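The Room in Paltov

The ferry to Clorkonside did not sail in the bad weather, so Miyuki Arai had to stay in Paltov one more night. She took a room above the bakery. The woman who kept the house was Florencio's aunt, and she asked for the money before she showed the stairs.

"Room 2," she said. "The other one has a man in it."

The man was Tsutomu Kikuchi. Miyuki knew it before she saw him, from the cough. They had worked in the same office in Stallau for 12 years, and in all these years he had coughed before he opened any door, as if the door should be warned.

He stood in the corridor with a towel on his arm. He had become smaller.

"You are going to the funeral," he said.

"Yes. And you?"

"I was going. Now I think the ferry has decided for me."

They ate together in the kitchen, because it was the only warm place. There was soup, and bread from downstairs which was not sold that day. Florencio Cifuentes came in with snow on his shoulders and told them that the captain would try at six in the morning, but he would not promise. Then he took a piece of bread and went out again.

Miyuki had a letter from Ishbel Drummond in her coat. It was dated 12/27/22 and she had never answered it. In the letter Ishbel asked for one thing only, the name of the person who had told the director about the missing 771 crowns. Miyuki had known the name. She was looking at him now, while he cut his bread in small squares.

"Did she ever write to you?" she asked.

"Every March," he said. "For my birthday. She did not forget it one time."

"And you answered?"

"Of course I answered. I am not an animal."

He put a square of bread in the soup and waited until it went down. Upstairs a window was knocking in the wind.

"I told her myself," he said. "The second year. I wrote: it was me. She wrote back that she had known it already and that her tomatoes were good this summer."

Miyuki put her hand on the pocket of her coat and then took it away. She had carried this thing for so long, and it was already open on somebody else's table.

She did not sleep well. The aunt had left clean sheets on the chair, and there was little to look at in the room, so she looked at what there was.

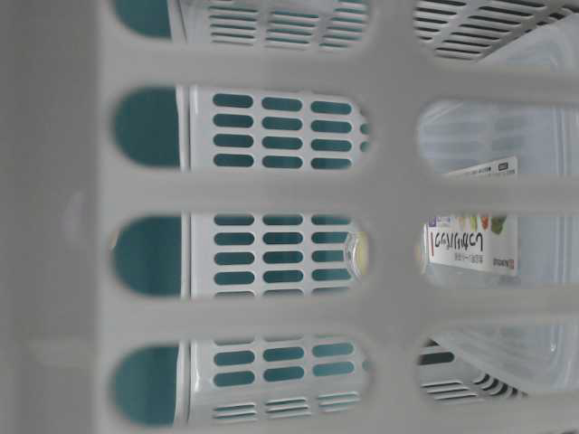
White plastic, and the openings in it.

At five she heard the cough, and then his door. She dressed in the dark and went down with her bag. He was already on the street, in a hat too large for him, holding a second hat.

"The aunt says you need it on the deck," he said. "She wants 14 crowns if we lose it."

She put it on. They walked to the harbor, he a little in front, and the light on the ferry was burning.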